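Teaching the Planner to Wait: Inside the Software Behind Trulla

Most visitors to the offices of Prurkex ask to see the robot. Kaja Koppel, who directs the company's planning group, usually takes them first to a room with two desks and a wall of monitors, where the arm is represented by a thin gray line on a graph.

The line records the distance between where the controller expected a gripper to be and where it was. When the line is flat, the software understands its surroundings. When it rises, something in the bedding has moved.

Bedding has occupied the group for much of the past year. The project, known internally as Trulla, is a software stack for handling cloth in private homes: picking up a folded item, setting it down in a chosen place, straightening a sheet, separating one layer from another. The hardware is deliberately ordinary. The effort has gone into perception, into the planner that decides what to attempt, and into the tools that allow engineers to find out why an attempt went wrong.

"A cup has a shape, and you can write that shape down," Koppel said. "A blanket has a shape only until you touch it. Our planner used to be very confident about blankets, and its confidence was the problem."

The first version of Trulla followed a conventional design. A perception module produced a map of the objects in view. The planner received the map, computed a complete path from approach to release, and passed the path to the controller, which carried it out. On rigid objects the arrangement worked well. On cloth, the map was out of date from the moment of contact, and the controller continued to follow a path through a world that no longer existed.

The present version divides the work differently. The planner commits only to the next short segment of motion and holds the remainder as a set of ranked alternatives. At six points in a typical grasp, it pauses to compare new camera data with its forecast. If the two agree, the motion continues without a visible break. If they do not, the planner may choose another alternative, request a second view, or open the fingers and begin again. Engineers refer to the last of these as a yield, and the rate of yields is among the first figures discussed at the group's weekly review.

The forecast itself is produced by a learned model called Homo, a name shortened from "homography," the geometric relation on which an early prototype depended. Homo does not attempt to simulate every thread. It predicts how the outline of a piece of fabric will change over the next fraction of a second and attaches an estimate of its own uncertainty. The planner reads that estimate closely. A wide estimate leads to slower motion and a lighter closing force.

Training such a model requires demonstrations recorded in real rooms, with the variety that real rooms contain. The current collection holds 710 episodes gathered with hand-held grippers, a format that lets a person carry out a task directly while recording the view from the tool. 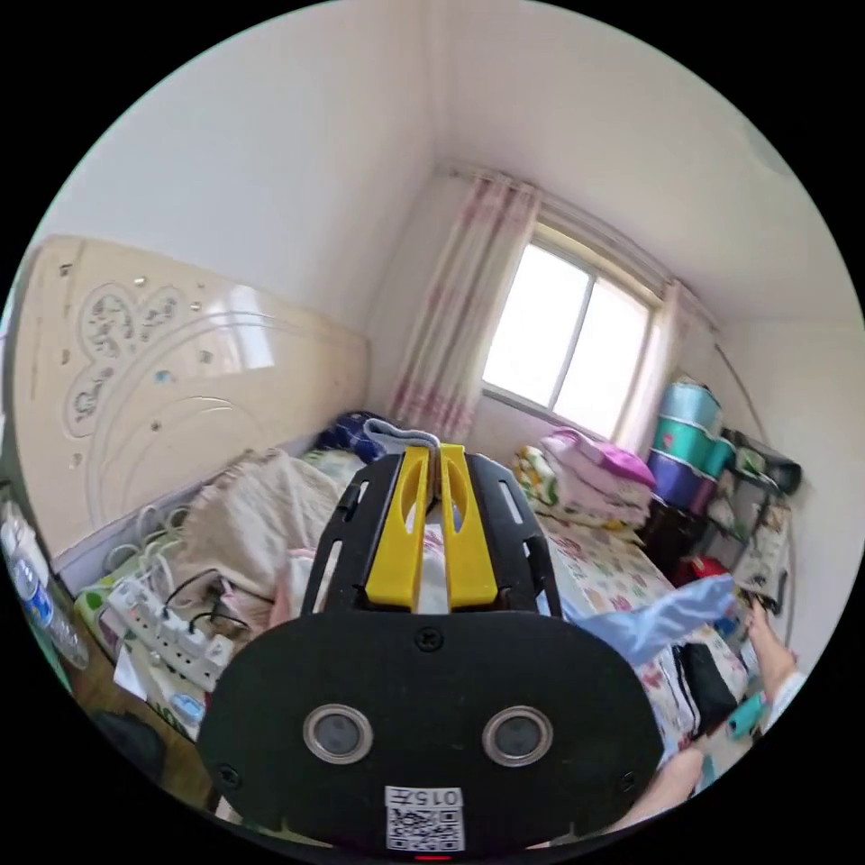

A hand-held gripper over a double bed, with a folded white and gray cloth between and beyond its yellow fingers.

For the perception team, rooms of this kind present several difficulties at once. A floral sheet places pink, yellow and green shapes across the surface on which the cloth rests, and early versions of the segmentation model were inclined to treat printed flowers as the edges of separate objects. Folded quilts in a stack offer seams that resemble the boundary of a single thick item. Bright window light reduces contrast where pale fabric lies over pale fabric. Each of these conditions now has its own label in the data, so that a change in the model can be measured against each one separately.

The people who make the demonstrations also appear in them. A hand or a leg may enter the view at any point, and the software must recognize it as something that is never to be grasped and never to be planned through. Trulla handles this with a separate detector that runs ahead of the main perception module and holds authority over it. A region marked as a person is removed from the planner's options before any ranking takes place. The detector cannot be retrained as part of an ordinary update; changes to it require a review of their own.

The least visible part of the project may be its tooling. When Koppel joined, examining a failed attempt meant opening four programs and aligning their clocks by hand. A single case could take an afternoon. Her first decision was to halt work on the planner for a full quarter and assign the group to build a replay system.

The result, called Jacobs, places the camera view, the forecast, the ranked alternatives and the controller output on a single timeline. An engineer can stop at any moment, alter one input and ask what the planner would have chosen instead. The same program checks incoming recordings before they reach the training set. It looks for dropped frames, for lens obstruction and for drift in the estimated position of the tool, and it returns doubtful episodes to a person for judgment.

"There was some unhappiness about that quarter," Koppel said. "We had nothing to show on the robot. But I did not see how we could improve a system when we were guessing at its reasons."

Jacobs also changed the way the group tests new software. Every proposed change to the planner is now run overnight against 30 recorded situations chosen for their difficulty. The list is revised when a case becomes too easy, and engineers are free to nominate replacements. One nomination, a duvet cover turned half inside out, has remained on the list since it was first proposed. No version of the planner has handled it without at least one yield.

Replay has limits that the group acknowledges. A recording cannot respond to a choice the demonstrator did not make, and the further an altered plan departs from the original motion, the less the result can be trusted. Jacobs shades the timeline to mark that loss of confidence, and results from the shaded portion are excluded from the overnight score. Final evaluation still takes place on the physical arm, in a furnished test apartment on the ground floor.

Speed remains a concern. The pauses built into each grasp are brief, but the alternatives must be ranked again each time the forecast changes, and on the compact computer intended for home use the ranking can fall behind the motion. The group is testing a smaller version of Homo that would run at a higher rate and call upon the full model only when its own uncertainty grows. Early results are mixed. The smaller model performs well on towels and single sheets and poorly on anything quilted.

Koppel has set no date for a release outside the company. The work planned for November concerns layered fabric, beginning with two blankets of similar color placed one on top of the other. The planner must lift the upper one and leave the lower one where it lies. At present it tends to take both.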